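Why does bread go stale?

Hi, I'm Catinca Oprea, and I love bread (especially the crusty end bit). You probably know that a loaf is lovely and soft on the day it's baked, then tough and crumbly 2 days later. I always thought it just dried out. That's only part of the story! 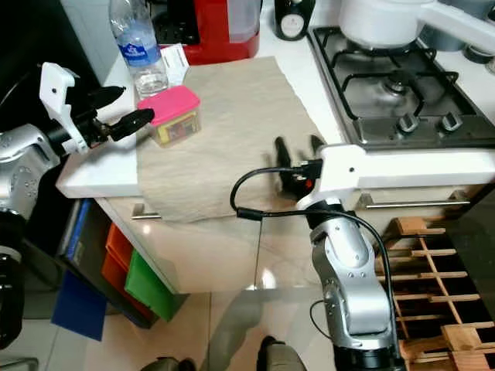
Flour is full of starch. When dough bakes, the starch soaks up water and goes all squashy, like a tiny sponge. As the loaf cools, the starch slowly packs itself back into tidy, stiff shapes and squeezes some of the water out again - and that makes the bread feel hard.
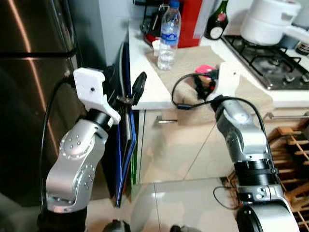 Strangely, the fridge makes this happen faster. The freezer is much better, as it stops the water moving about. My gran in Flavirville froze half of every loaf she bought.

Got a stale slice? Ask a grown-up to help you toast it. The heat loosens the starch, so the middle goes soft again for a little while. Eat it quickly!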